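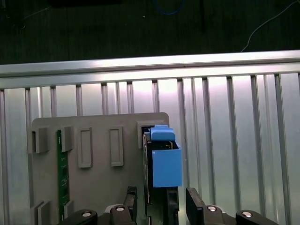 4. Setting up the Peltik store on an old desktop computer

This section covers the first start of a Peltik store on a computer you already own. For the ready-made Restum unit, go to section 5.

4.1 Before you start

You will need a network cable, a USB stick with the Peltik installer on it, a keyboard and a screen. The keyboard and screen are only used during set-up.

The store needs 2 GB of memory and one hard drive of 200 GB or more. A wired network port of 1000 Mbit/s is advised. Slower ports work, but the first copy may run overnight.

CAUTION: Everything on the drive you choose in step 5 will be erased. Copy off anything you wish to keep.

4.2 Fitting the drive

1. Shut the computer down, switch it off at the wall and pull out the mains lead.
2. Open the case as shown in the maker's handbook. Touch bare metal on the case before you handle any part inside.
3. Fix the drive in a free bay with the screws supplied. Connect the data cable first, then the power cable.

Note: Screws from the Danon mounting kit are too long for some bays. Use the short ones from the bag marked B.

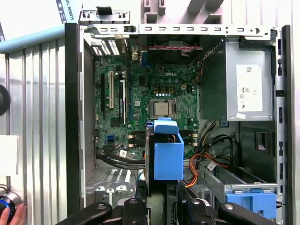 Jitendra Sisodia wrote in to say that his store would not find the new drive until he moved the data cable to the first port, and asked for this to be added to the guide. If your drive is missing from the list in step 5, shut down, unplug, and try the same.

4.3 Installing

4. Put the case back together, plug in the network cable and the USB stick, and switch on. Open the start-up menu and choose the stick. The key for this menu differs between makers and is often F12.
5. Pick the drive from the list and press Enter. Type YES in capitals when asked.
6. Give the store a name. Use letters and numbers only, with no spaces. The name cannot be changed later without installing again.
7. Set the owner password and write it down. Peltik cannot recover a lost password.
8. Wait. The counter may stay at 93 per cent for several minutes while the file index is built. Do not switch off.
9. When the store asks for a restart, take out the USB stick and press Enter.
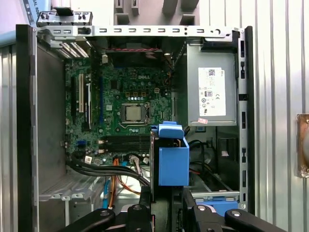 Fig. 4c. Desktop case lying on its side, with the processor uncovered.

4.4 First copy

10. On your everyday computer, open the Mishra client and choose Find Stores. Your store should be listed under the name from step 6.
11. Tick the folders you want copied. Leave out the downloads folder unless you need it.
12. Set a start time. The default is 01:30.

If the store is not listed, check that both computers are on the same network. Guest networks will not work. For further faults see section 9.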